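Hello again, and thank you for being so patient while I got this one written. You asked for a page or two on where the novel stands, so I'll try to stick to that (I can hear Marwa laughing already).

The short version is that The Jellen House is at 54 thousand words, with 33 chapters planned and the first draft of the middle finally behaving itself. When I sent my last report I had a widow, a lighthouse keeper's cottage and a body in the boat shed, and not the foggiest idea who had put it there. I know now! I've known since September and it has changed nearly everything before chapter nine, so some of what you read in the sample pages has gone.

The biggest change is the brother. Tobin was meant to be a bit of background, someone for Ines to ring when she was frightened, but he kept turning up at the house in the small hours with mud on his shoes and I started to wonder what he was up to. He now has his own chapters, and the romance with the harbour master has had to slow right down to make room. I think it's better for it. They don't kiss until the storm, and by then she's fairly sure he's lying to her about the boat.
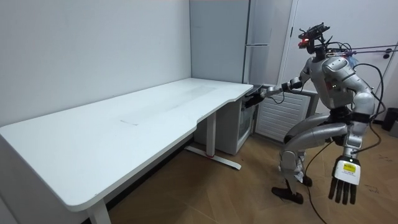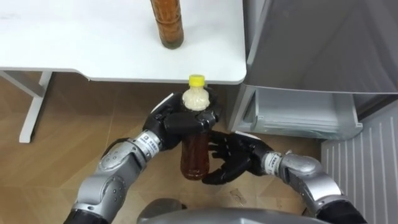

The desk, with a tall brown bottle on it.

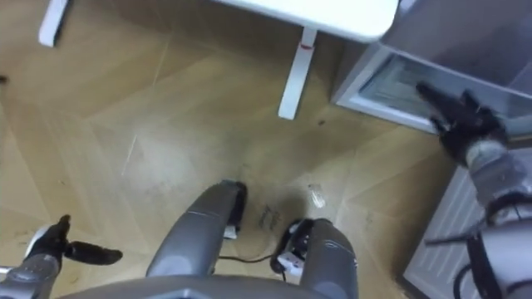
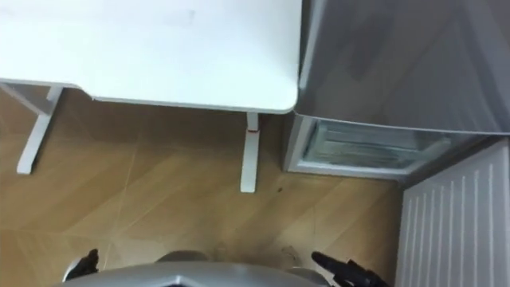
Reading time: 3 minutes

On to the money. The first part of the grant went on time, plainly and simply. It let me drop two of my evening classes and write in the mornings, when I'm at my best, and I've kept to that apart from one bad fortnight with a chest infection. I also spent £446 on the trip to Skendalus, mostly train fares and a very small room over a chip shop. I walked the sea wall at low tide, got shouted at by gulls and came home with a notebook full of things I couldn't have made up, like how the fog bell sounds as if it's coming from inland. That went straight into chapter two. Receipts are in the envelope with the form.

Marwa Kettani has read everything up to the funeral and sent back eleven pages of notes, bless her. Her main worry is that readers will guess the will was forged far too early. She's right, so I've moved the solicitor's letter and given the housekeeper a reason to have hidden it. She also thinks Ines forgives people too quickly. I'm less sure about that one and we've agreed to argue it out once she's seen the end.

What isn't going well: the police. I've written the inspector three different ways and he's dull in all of them. My current plan is to swap him for the sergeant, who only had a few lines but was funny in every one. That means redoing both interview chapters, and it's the main reason I'm a little behind the timetable we agreed.

As for what happens afterwards, Chraibi have asked to see the full manuscript when it's ready, and Stundix would like the opening for their winter sampler. Neither is a promise of anything. I haven't answered Stundix yet and would welcome your view, as I don't know whether your terms allow an extract to go out before the book's finished.

Next on the list is the storm, then the trial, then a proper read from the top with a red pen. I'd like to send you the whole draft with my next report. Could you let me know if you want it printed or by email? My printer is on its last legs, so I'd need to plan for that.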